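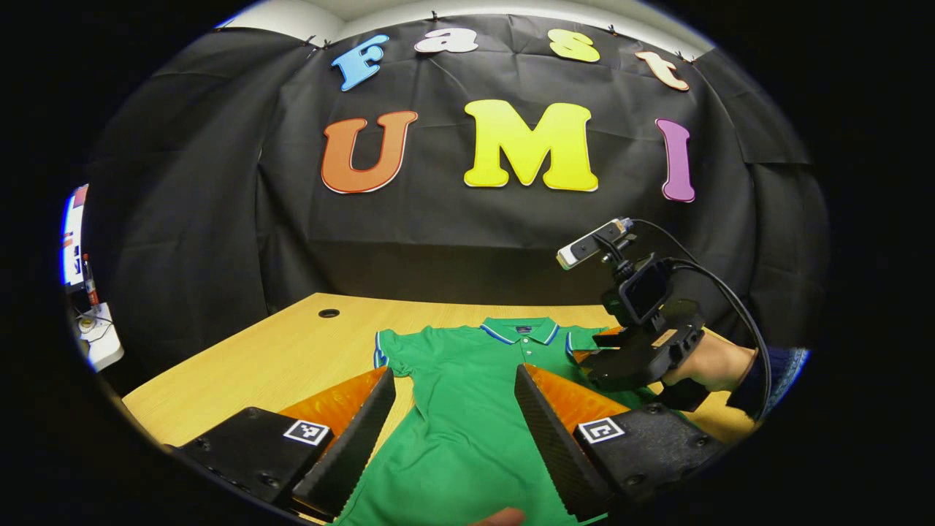 Iqra Rana wants to know if the striped collar goes wavy in the wash like every other polo she's ever owned, and could I please put the answer at the top of the page where people will see it. Fair enough! It can go a bit wavy if you hang the shirt by its shoulders while it's dripping. Dry it flat, collar smoothed out with your fingers, and it behaves. There's a longer bit on washing further down.

The Liletholm Polo, short sleeve
Colour: green with royal-blue and white stripes
$47

So this is the polo. I've been selling it for a few years now and it's still the one I grab myself when I've got the market stall on and want to look like I made an effort. The body is plain green and all the fun is at the edges -- blue and white stripes on the collar, and the same stripes again on the sleeve cuffs. I went back and forth with the factory over that blue. The first sample came in navy and it made the whole thing look like a school uniform, which some of you might like, but I've had enough of school uniforms for one lifetime. Royal blue is much more cheerful next to the green.

The label inside the neck is a small dark one. It's stitched down along the top only, so if you're a person who can't stand labels (my brother, every single Christmas) you can unpick it with a seam ripper and a bit of patience. Please don't yank it. I've swapped a shirt for someone who yanked it and I'm not sure I'd do it twice.

How it fits

Regular through the body, not boxy and not clingy. I'd call it true to size if you wear it to barbecues and a bit neat if you're planning to wear a singlet or a thermal underneath. If you sit between two sizes, go up. The sleeves finish a little way above the elbow on most people and the cuffs hold their shape without gripping your arm.

Length is the thing I get asked most. It's long enough to tuck in and stay tucked, and it doesn't look like a nightie when you leave it out. Tall folk, send me a message before you order and I'll get the tape measure out for the size you're after. I'm happy to do it, I just need to know which size, because "the big one" has caused confusion in the past.

To check it against a shirt you already own, lay that one flat on a table with the collar away from you, smooth the creases out towards the sides, and measure straight across from underarm to underarm. Don't stretch it! Half the returns I see come from somebody pulling the fabric tight and adding a couple of centimetres that aren't there once they've got it on.

Washing it

Cold wash, inside out, with similar colours. Green's pretty forgiving but the white in the stripes isn't, so keep it away from new jeans for the first few goes. I wash mine in a Grerosance mesh bag, mostly to stop the collar getting twisted around everything else in the machine. Any mesh bag will do the job if you've already got one.

Then flat to dry, out of full sun if you can manage it. Button it up, turn the collar down the way it sits when you're wearing it, and run your thumb along the stripes while it's damp. I know that sounds fussy. It takes less time than ironing it later. If you do end up ironing, do the underside of the collar first and go easy, medium heat, no steam blasting on the striped part.

Tumble dryer: I'd rather you didn't. I've done it myself on a rainy week and the shirt survived, but it came out shorter than I'd like and I had to pull it back into shape.

Folding it for a drawer or a suitcase

Face down, sleeves in, sides to the middle, then up from the hem in two folds so that the collar ends up on top. Leave the collar turned down. If you're stacking a few, alternate which way the collars point or the pile leans over (mine leans anyway, the shelf isn't level).

What else it goes with

The Kubo shorts in stone are the obvious one, and I'll throw in free postage if you order the two together. People also buy it with the Drestotau cap. I wasn't sure about that combination until a customer walked past the stall in both, and she looked terrific, so there you go.

Sizes in stock

XS: 6 left
S: 21 left
M: sold out, more on the way
L: 34 left
XL: sold out, more on the way

I update these by hand after I've packed the day's orders, so if you're reading this late at night and the number's small, it may have changed on me. I'll always email before I take your money for something I haven't got.

Postage and swaps

Flat rate anywhere in the country, and the price comes up at checkout before you pay. I post on weekdays. Parcels go in a paper satchel, and if you'd like it wrapped for a present just write that in the notes box. The wrapping's plain and a bit wonky at the corners but it's free.

Wrong size? Send it back unworn with the label still in and I'll swap it. You cover the trip here, I'll cover the trip back. For the December rush I stretch the swap period out to the end of January, as plenty of you buy these well ahead and the poor recipient doesn't get to try it on until Christmas Day.

A few bits from the inbox

Is there a long-sleeve one? Not yet. I've had a sample made and the cuffs weren't right, so it's gone back.

Can I get it embroidered? You can, though not by me. Any local embroidery place should be able to do a small logo on the chest. Ask them to use a soft backing or it'll scratch.

Do you do it in kids' sizes? No, sorry! I'd love to and I can't get the minimums down far enough.

Will there be other colours? I keep getting asked for a red. I'm thinking about a red. If you'd buy one, tell me through the contact form and put your size in, and when the list is long enough I'll ring the factory.

Page updated Mar 10, 2018. Mediums should be back on the shelf with the next carton, and anyone on the waiting list gets an email from me before they go up here.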